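Talked to Pouran Akbari on a Wednesday, late, she'd just got off a shift. Subject: night buses. She drives the Feltent line, last one out, and has done so for 23 years. Notes cleaned up a bit, not much.

She didn't want the job at first. "I wanted days. Everybody wants days. They gave me the late run and said wait til September, something will open up." Something did open up. She turned it down.

Why? The quiet, mostly. And the regulars. Bakers going in, cleaners coming home, a man who rode to Alemayehu and back with a cello. "He paid both ways. Never got off. I think his apartment had thin walls."
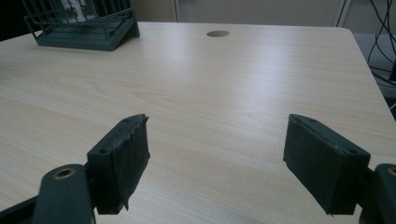 The route has changed twice since she started. The old one went past the cannery, which she liked – wide streets, no parked cars. The new one cuts through the hospital grounds and has a left turn she calls "a personal insult." She has written to the planning office about it. Ehsan Amini, who schedules the late runs, confirms the letters. "Long letters," he says. "With drawings."

Ridership is the sore point. The company put out a number last winter, 3469 boardings for the month across all the night lines, and used it to argue for cutting her last trip. She thinks the number is fine and the argument is lousy. "So it's a small number. Those people still have to get home. What are they going to do, walk the overpass at 1:40 in the morning?"

She kept her own tally on the back of her run sheets. Hers alone came to some 375 for the same month, and a good half of them after midnight.

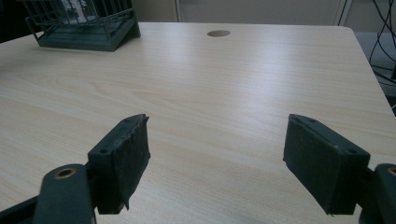
So is the last trip being cut? It stays through the winter, on a shorter loop that skips the hospital, and then they look at it agian.

She'll take that. Skipping the hospital means skipping the left turn, and she laughs for a while about this.

Asked what new drivers get wrong. Braking, she says. Too hard, too late, people are asleep back there. Also the heat – they run it for themselves, up front, and the back seats freeze. "Go sit in the back on your break. Ten minutes. You'll learn."

Her bus is due for replacement. She'd rather keep the old one, bad wipers and all.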